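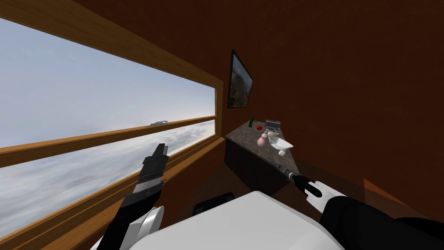
A simulated room with a small counter, as the robot sees it. Rendering: Kimier

"Please do not sell your dishwasher"

8 January 2026

The company Kimier has its office on the second floor of a former shoe factory in Drostia. I came there to ask one question: can a machine do the small work of a house or a shop today, yes or no? The engineer who received me leads the group for home and shop tasks. She agreed to talk openly on the condition that I do not print her name, and she made the coffee herself.

"You see, this is already your answer," she said, and put the cup in front of me. "I have five colleagues who work on robot hands, and the coffee is made by me."

Her group does most of its work in a program called Dafis, which they wrote themselves. In Dafis there are rooms, and in the rooms there are counters, shelves, bottles, bowls and fruit. A robot with two arms is put in the room and receives a task. Put the bowl on the left side. Bring the bottle to the edge. Take the small block and hold it for two seconds. A person would finish such a thing before the sentence is over.

I asked how often the robot finishes it.

She opened a table on her laptop and turned it to me. Since November they had given the robot 1,146 attempts with mixed objects on a kitchen counter. It completed 520 of them. "Less than half," she said. "When I show this to visitors, they become very quiet. When I show it to people from my field, they ask me if the objects were really mixed, and they want to know how we did it."

The difficulty, she explained, is in the mixing. A robot can learn one bottle very well. It can take the same bottle from the same place all day and be better at it than you and me. But in a kitchen the bottle stands next to something round that can roll, and behind it is a toaster, and in front is a bowl. To reach one thing, the arm must pass by the others. "A child of four years knocks down a glass sometimes, but the child knows that the glass is there. Our robot often knows it only when we tell it."

I wanted to understand why they practice in a computer and do not go to a real kitchen. She answered that they do go, every second week, but a real kitchen is slow. Somebody has to pick up the things from the floor and put them back. In Dafis the room is restored in a moment, and many copies of the room can run at night. The robot had 4,000 hours of such practice before the first attempt in her table.

"The problem is that a simulated room is polite," she said. "The floor has no crumbs. The bag does not stick to your finger. I like Dafis very much, I wrote a big part of it, but I do not trust it completely."

We spent a long time with the camera pictures from the arms. I had imagined that the robot looks at the room the way I do, from the height of a head. This is only a part of it. There are also views from close behind the fingers, and they are strange for a human eye, because they go where the hand goes.

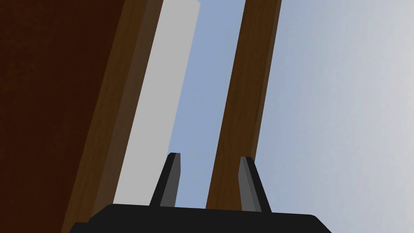
Close to the gripper, the view goes up along wooden parts, with a pale backdrop behind them.

"From such a view you must know what you are looking at," she said. "There is a dark surface, a plank, a light bar. You and I make a guess, and we guess well, because we have been in many rooms. For the machine it is some brown and some gray. If the hand is turned up, it has no counter in the picture. So it must remember where the counter is."

I asked if this is a serious problem or only a curious one.

"It is serious. Memory is a big part of housework. You turn to take a towel and you still know that the knife is behind you."

One customer of Kimier is Fistach, a chain of small grocery shops. Fistach does not want a cook. It wants a machine that puts the fallen packages upright on the shelf in the evening and pulls the products forward to the edge. In the trade this is called facing, and the workers do not love it. I expected her to say that a shop is easier than a home, and she did say it, but with some reservations.

In a shop the shelf is always at the same height and the packages are known. On the other side, there are customers, and the customer puts the yogurt between the cookies. "In the first test the robot found a thing which did not belong there, and it stopped. It waited for eleven minutes. The shop manager was very friendly about it. She took the thing away and the robot continued."

Would she call this a success? She thought about it.

"For Fistach, no. They pay for a shelf that is in order in the morning. For me, a little bit yes. Two years ago it would take the wrong thing and push it through the others."

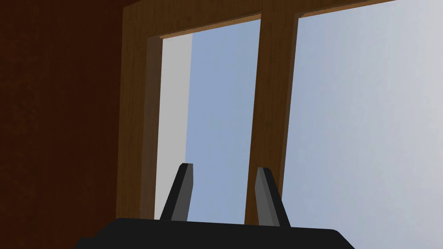

Windows came up when I asked which household chore she would give away first. Her mother, she said, asks the same thing each time she calls, and the mother wants somebody for the windows. The engineer had to disappoint her. Glass is difficult for cameras, the light changes during the day, and the force of the hand must be right over the whole surface. Too little and the dirt stays, too much and there is a repair to pay. Her group has no window task on the list for this year.

On the list there are simpler things: emptying a shopping bag with hard packages, collecting cups, wiping a flat counter when there is nothing on it. The last one she considers nearly solved. "But then who takes away the things first? So we come back to the mixed objects. Always we come back to them."

I asked her for a year, as journalists do. When can I buy a machine that clears my kitchen in the evening while I sleep? She refused to give one. She has heard too many years from too many stages, she said, and some of them are already behind us. She was willing to say that the shop comes before the home, and that the first home machines will need a person on the telephone line for the difficult moments.

"Please do not sell your dishwasher," she added. "It is a very good robot. It does one thing, it has a door, and it does not need to know where the toaster is."

Before I left, she showed me the plan for the next series of attempts. The objects will be moved closer together, and the number in her table will probably go down again. I took my cup to the sink in the corner, where four others were standing.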